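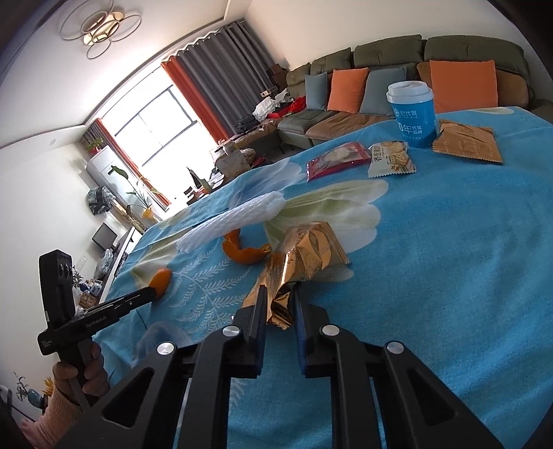
4.3 Clearing the table after a snack

Before you put the Bilurden table cover away or wipe it, please remove all food waste and packets from it. The steps are the same for the 12-seat cover and for the small one.

1. Start with the fruit peel. Pick up each piece separately and do not drag it over the cloth. Orange peel contains oil, and the oil can leave a yellow mark on the printed flowers.

2. Collect the wrappers. Twisted candy wrappers and foil wrappers often have a little chocolate or sugar in the folds, so hold them by the crimped end. Snack packets with zigzag ends can be put inside one another to save place in the bin.

3. Take the foam fruit nets. They are light and they stay behind easily. A clean net can be used again for pears or for small glasses.

4. Lift paper cups last, with one hand under the lid and one hand on the side. Check first if there is still drink inside.

Note: Peel goes to the food waste. Foam nets, wrappers and lids are sorted by the rules of your town.

5. Wipe the cover with a soft damp cloth, from the middle to the edges. Wait 30 minutes before you fold it.

CAUTION: Do not use bleach or a rough sponge on the blue areas. The color can become pale and it is not possible to repair this.

CAUTION: If a drink is spilled, press with a dry towel immediately. Do not rub.

6. If a peel mark remains, put 12 drops of dish soap in 400 ml of warm water and clean only the mark. Repeat one time if it is necessary. For marks older than one day see section 4.5, Old stains.

Text of this section: Ieva Kazlauskienė. Checked by Joni Saarinen, Dec 5, 2018.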